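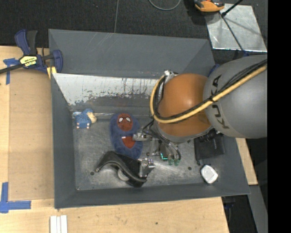
Ignacio Goicoechea acha que paguei caro por um acessório que qualquer oficina montava por metade do preço. Escreveu-me isso depois do último texto, e acrescentou que as garras combinadas, com dedos e ventosas no mesmo punho, acabam por fazer mal as duas coisas. Fiquei de responder quando tivesse mais horas de uso, e já tenho.

A garra é a Zelent, vendida em kit pela Wolus. O pacote traz os dedos metálicos, as ventosas, os tubos, a cablagem e um módulo de software para a escolha do ponto de preensão. Custou 4000 euros, mais 149 por um jogo de ventosas de reserva que não vinha incluído e que devia vir. O braço KUKA já cá estava.

A montagem levou uma tarde e parte da manhã seguinte. A flange encaixou à primeira. O que demorou foi a passagem da mangueira e dos cabos: o manual mostra um percurso que deixa tudo demasiado esticado quando o punho roda. Acabei por dar mais folga à mangueira, com uma volta larga junto à articulação laranja, e prender os cabos com abraçadeira. O manual dedica a isto meia página – e com um desenho de outro braço.

Para os testes uso uma caixa cinzenta aberta, presa à mesa com um grampo, e vou lá pondo artigos misturados: um chinelo do Homem-Aranha, um boneco azul pequeno, coisas pretas e brilhantes, coisas moles. O fundo é de metal escovado e faz reflexos. Não mudei isso de propósito, porque os tabuleiros onde isto vai trabalhar também não são bonitos.

Fiz séries de 35 tentativas, com os artigos baralhados entre cada uma. Nas caixas pequenas e nas superfícies lisas as ventosas resolvem quase tudo. Nos tecidos felpudos não servem para nada, o ar foge, e aí entram os dedos. A troca entre um modo e outro é automática e leva 4 segundos, que parecem pouco na ficha e são muito ao fim do dia. O preto brilhante continua a ser o pior caso. O módulo propõe pontos de preensão no reflexo, a garra desce onde não devia e é preciso repetir.

Nisto o Ignacio tem alguma razão. Se eu só trabalhasse com embalagens rígidas, comprava um conjunto de ventosas simples e poupava o resto. Com artigos misturados não vejo como, e a Robles, que também me mandou proposta, só oferecia duas garras separadas com troca de ferramenta, mais caras e mais lentas.

A assistência da Wolus responde em português e responde depressa. Já a atualização de março apagou-me os parâmetros de vácuo sem aviso, por isso guardem uma cópia antes de instalar.

Por agora fica montada. Falta-me experimentar as ventosas da Utotia, que são mais macias e dizem ser compatíveis com o mesmo encaixe. Se alguém já as usou com tecido, deixe um comentário com o diâmetro e a pressão que usou.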